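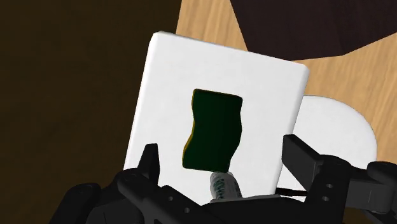
Green side up on the white board.

I've wrecked more cutting boards than I'd like to admit, and nearly all of them went the same way. I'd give them a lazy wipe after dinner, lean them against the tiles, and then wonder why everything I sliced on Saturday morning tasted faintly of Friday's onion. My neighbour Fotini Panagiotou finally took pity on me and showed me how she does hers, and I've been doing a slightly lazier version of her method ever since. It works a treat on plastic boards and (with a couple of changes) on timber ones too.

What you'll need

A sponge with a scouring side
Dish soap, whatever's under your sink
Bicarb soda
Coarse salt and half a lemon
White vinegar in a spray bottle
An old tea towel you don't love

Plastic boards

Start by scraping off anything stuck on. I use the back of a butter knife, held nearly flat. Rinse under the tap, then squirt on more soap than seems reasonable and go over the whole thing with the soft side of the sponge. Do the edges as well! I skipped them for years and they were revolting.

Now mix 3 tablespoons of bicarb with enough water to make a paste, something like soft icing. Smear it over the stained bits and leave it for 30 minutes. I usually put the kettle on and forget about it for longer, and no harm's come of it yet. Then flip the sponge over and scrub with the rough side, following the knife marks first and then across them. Beetroot takes two goes. Turmeric takes two goes and a day on the clothesline in full sun, and even then I've got one board that'll be yellow in one corner until the day I chuck it.

Rinse it really well, because bicarb left in the grooves dries to a chalky film and ends up on your sandwiches.

For smells, spray with vinegar once the bicarb's rinsed off, wait a couple of minutes, and rinse again. Don't mix the two together at the start. It fizzes beautifully and I did it that way for ages, but you're mostly left with salty water.

Timber boards

Never soak them. I lost a gorgeous Bremholm board by leaving it in the sink overnight, and by breakfast it rocked like a boat. Quick wash, quick rinse, straight onto the towel.

Instead of bicarb, scatter a small handful of coarse salt over the board and rub it in with the cut side of the lemon, squeezing a bit as you go. You'll see the salt go grey, and that's all the muck coming up. Scrape it off, wipe with a damp cloth and stand the board on its edge so the air can get at both faces. Leave it a full day before you oil it. 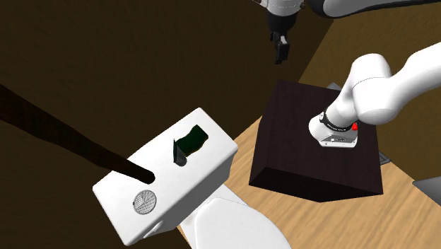
Dark box on the light timber top.

While I'm on timber, benchtops and tables like the same treatment, only gentler. Go easy on the salt, skip the scourer altogether and wipe along the grain. Lift things up to clean under them too — I used to wipe neatly around the bread bin, and when I finally shifted it there was a perfect square of cleaner-looking wood. Took months to even out.

Oiling is the nice part. Food-grade mineral oil, warmed a little by standing the bottle in a mug of hot water, then rubbed on with a scrap of old T-shirt. Two thin coats beat one thick one, with a few hours in between. My mate Damir swears by the board wax from Stefanou and it does smell lovely, but plain oil is cheaper and I can get it at the chemist.

And the sponge

A grubby sponge will undo the lot, so wring it out hard and stand it on its side somewhere airy when you've finished. I swap mine every fortnight or whenever it starts to whiff, and the old one gets a corner snipped off and goes out to the laundry for shoes and the bottom of the bin. The snipped corner means it never wanders back to the kitchen.

If your board has grooves deep enough to catch a fingernail, no amount of scrubbing will sort it. Timber can be sanded back (120 grit, then 240, then oil it like mad). Plastic ones go in the shed, where mine are currently living under the pot plants.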